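Bisgaard Community Kitchen and Lunch Club
Interim report to the Fakness Fund
September 16, 2025

The grant of £4,000 was received in June and is being spent in line with the agreed plan. £2,000 has gone on the repair of the kitchen floor and the replacement of the extractor fan. The balance is held for food costs and the training of kitchen helpers over the winter.

The lunch club now opens on two days a week at the Sovine Road hall. Older residents of the Trendik estate make up most of those attending, and several come for both sittings. Serving dishes are kept in mixed colours so that meals for people with allergies can be told apart at the hatch.

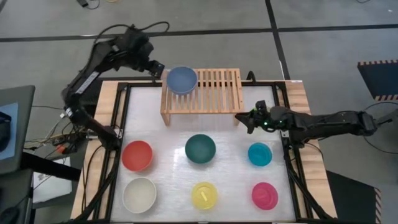
Bowls and shallow dishes in several colours, with a slatted wooden rack.

Two matters have caused delay. The new fan was delivered without its fixing plate, and the food hygiene course was moved to a later date by the provider. Neither has affected the opening hours, and the course fee has been carried over in full.

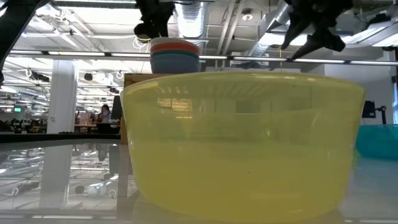
Storage remains the main difficulty at the hall. The shared cupboard is narrow and is also used by the playgroup, so we have chosen equipment that takes up little shelf space. Bowls that nest, such as the stack behind the large yellow one, are preferred for all new purchases – dry goods are still brought in on the morning of each session. We have asked the hall's owners for a second cupboard and await their reply.

Receipts for all spending to date are attached. The Fund's agreement is sought to move any unspent training money to food costs.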